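Werkstattbuch Filmsichtung, Montag
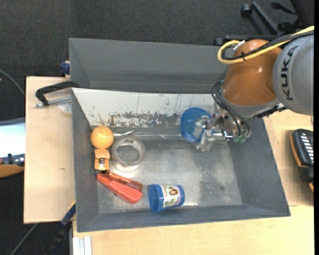
Heute endlich an die Zhuravel-Rollen gegangen, und ich bin immer noch ganz hibbelig. Orysia hatte die Kartons am Vormittag aus dem Kühlraum geholt, nach dem Mittag durfte ich die erste Dose öffnen. Kaum Essiggeruch! Ich hatte mit dem Schlimmsten gerechnet, auf dem Zettel von 1996 steht »stark geschrumpft, nicht mehr projizieren«.

Rolle 303: 16 mm, Umkehrfilm, stumm. Schrumpfung am Anfang unbedenklich, zur Mitte hin etwas mehr, also weiter mit der weichen Transportrolle. Perforation auf einer Seite angerissen, sechs Stellen geflickt, eine Klebestelle neu gemacht (die alte war mit Haushaltskleber gemacht, grauenhaft). Dann sehr langsam über den Sichttisch.

Und was für Bilder! Der Marktplatz von Ornton am frühen Morgen, Händler mit Handkarren, dann ein langer Schwenk über den Fluss bis zur Zedska-Brücke, noch mit dem alten Geländer. Fedir hat sie sofort erkannt, er kannte bisher nur die eine Postkarte davon. Danach eine Schulklasse, die an der Kamera vorbeiläuft, zwei Mädchen kommen zurück und laufen gleich noch mal durchs Bild. Wir haben die Stelle bestimmt viermal angesehen.

Datierung offen. Die Dose sagt gar nichts, der Randcode ist am Anfang abgerieben. Maysoun meint, weiter hinten sei er lesbar, sie nimmt morgen die starke Lupe. Ich tippe wegen der Straßenbahn auf die Zeit vor dem Umbau der Linie, will mich aber nicht festlegen, bevor der Code da ist.

Abtastung: Probelauf mit der ersten Minute, 2000 Pixel Breite, flaches Profil. Die Lichter im Flussschwenk reißen aus, Belichtung also eine halbe Blende runter und noch mal. Danach wunderbar, sogar in den Wolken ist Zeichnung. Dateien liegen im Ordner Mindico unter »roh«, bitte NICHT umbenennen, Melaniia verknüpft sie noch mit dem Katalog.

Offen:
Rolle 304 hat eine Delle in der Dose, vor dem Öffnen Bescheid geben
Yevdokiia wegen der Rechte am Nachlass anrufen
neue Klebefolie bestellen, die letzte Packung ist angebrochen
Startband für 303 beschriften, habe ich vorhin vergessen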